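Speaker notes: What the demo leaves out
Sota Tamura, Judonstead site meeting
November 7, 2022

Opening

Start without slides. Say who I am and that I spent 7 years on the packing floor before I moved to training. Not selling anything today.

Ask for hands: who has been told a machine will "take the boring part" of their job? Wait. Then ask who got a say in which part was the boring one.

The pitch as we heard it

In April we got the Kudo presentation. The promise was 60 tasks learned from people's hands, then passed to machines at Dulasby and later here. Read the line from the handout slowly: "Your skill, captured once, used forever." Pause after "captured." Somebody will laugh. Let them.

My problem is with "once." A job done by hand gets done a little differently every time, and the people collecting it know that, so they ask for it over and over. The Rendthorpe group logged 1,498 takes before anyone talked about a machine doing any of it. That was paid work by people, and it didn't show up anywhere in the savings sheet.

What the work looks like now

Show both pictures, leave them up, say very little. Give people time to look at the hands. 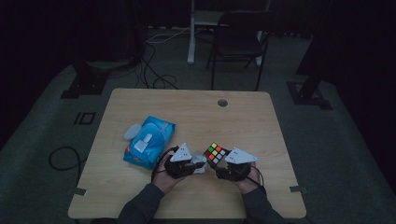
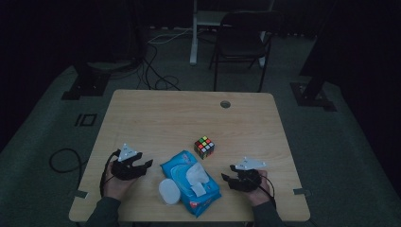
Grippers in both hands, a puzzle cube and a pack of wet wipes on the table.

What changes for the person at the table

The grippers go where your fingers used to. You can't feel the thing you're handling the same way, so you slow down and watch more. Ask anybody who has tried to pick up something thin with tongs.

You stay in one spot. On the floor I walked all day and complained about it. I'd still like to see what a month of sitting and squeezing does to wrists and shoulders before we call this the light duty option. I asked for those numbers and was told they'd follow. They haven't.

Then there's pay grade. Are you an operator, a trainer or a packer on loan? At Rendthorpe they were listed as packers on loan, which kept the old rate. Don't get angry here, just read the rate rule out.

If someone says "but it's easier work"

Maybe it is. I don't know yet and neither do they. Easier for an hour and easier for a year are two different claims. Offer to go through the break schedule with them afterward.

What I'd want in writing

A title and a rate for the job before anyone sits down.
Breaks set by the clock, with the take count kept out of it.
A way back to your old post, good for 70 working days.
A plain answer on who keeps the recordings when a person leaves.

Questions

Expect the one about whether I'm against robots. Short answer: show me one that holds up through a whole night shift and I'll look at it. Leave the list on the screen while people talk.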